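The Bread Bus

My grandmother caught the 254 from Fevstead to Ollby every morning for most of her working life, and when she died she left me her coat, her button tin and a loaf tin with a dent in one corner, and I think if she could have left me the bus she would have done that as well.

It is a slow bus. It goes all the way out along the sea wall, turns round at the pumping station as if it had forgotten something, and comes back through the beet fields before it will even consider going to Ollby. I moved into her house in April, when the fields were still mostly mud and gulls, and on my first morning I stood at the stop in her coat with the loaf tin in a carrier bag, feeling like a child sent to school in the wrong shoes.

The driver looked at the coat before she looked at me.

"You'll be wanting Stüber's," she said.

I did want Stüber's, as it happened. It was the bakery where my grandmother had worked, and they had written to say there was a thing of hers they had been looking after and would I come and fetch it, and would I bring the tin. The letter was in pencil. I had read it so many times on the kitchen step that the fold had gone soft as cloth.

"How did you know?" I asked.

"It's that coat," said the driver. "That coat's never got off anywhere else."

I sat where I thought she would have sat, on the left, over the wheel, where the heater blows on your ankles. A man across the aisle moved his newspaper off the seat beside him, saw I had already settled, and put it back. At the sea wall two women got on with a wet spaniel between them, and the older of the two leaned over and touched my sleeve, quite gently, just above the cuff.

"She did that darn on this bus," she told me. "It took her from the pumping station to the chapel. I held the wool."

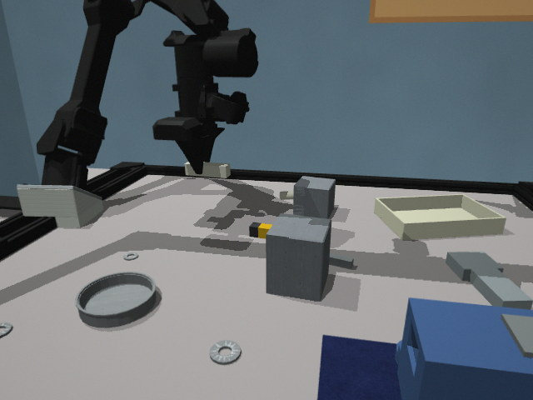
I looked down at the darn. I had thought it was rather a clumsy one, to tell the truth, a little ladder of navy on a coat that was nearly black, but now I could see how it would have gone, the needle waiting at every bend and hurrying along the straight, and the wool held up out of the way of whatever spaniel they had in those days. I put my other hand over it and kept it there as far as the chapel.

Stüber's was smaller than I had remembered from being small myself. The bell was the same, and so was the smell, which came out to the pavement and took you by the collar. Behind the counter was a woman with flour up to her elbows and a pair of glasses pushed into her hair, and another pair, I noticed, on her nose.

"Put it down there, love," she said, and I put the tin on the counter, and she turned it until the dent faced her and gave a great sigh, the sort you give when you have got your boots off.

"That's the one. We've had to bake hers in an ordinary tin, and it hasn't been right."

What they had been looking after was a crock, brown, with a saucer for a lid. It was a starter, the woman explained, for a dark, sour sort of loaf called a Nekarier that nobody in the town bought any more except on the bus. My grandmother had made it, seven loaves at a time, and carried them home along the sea wall in a bag on her knee, and by the time she reached Fevstead there was generally one left.

"She sold them?" I said.

"Sold them! No. She handed them out. Everyone had their day."

I thought of the man with the newspaper, clearing his seat. I thought of the woman holding the wool.

We baked until the middle of the afternoon. I was not much use, and I burnt my thumb, and the first loaf out of the dented tin had a dent in it too, a neat little bite from the corner, and the woman with two pairs of glasses kissed it before she wrapped it up.

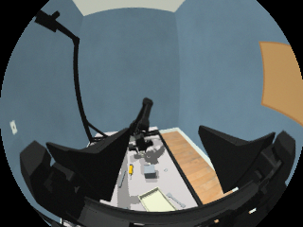

Blue walls, and a board on the right-hand one.

I caught the bus at 4 with the crock between my feet and the bag on my knee. It was a different driver, a young one, and he did not know the coat. But the man was there, without his newspaper now, and when I stopped beside him he looked at the bag for a long moment and then moved over to the window.

"It's still warm," I said, and sat down.

Contact the editors | © The authors | Back to top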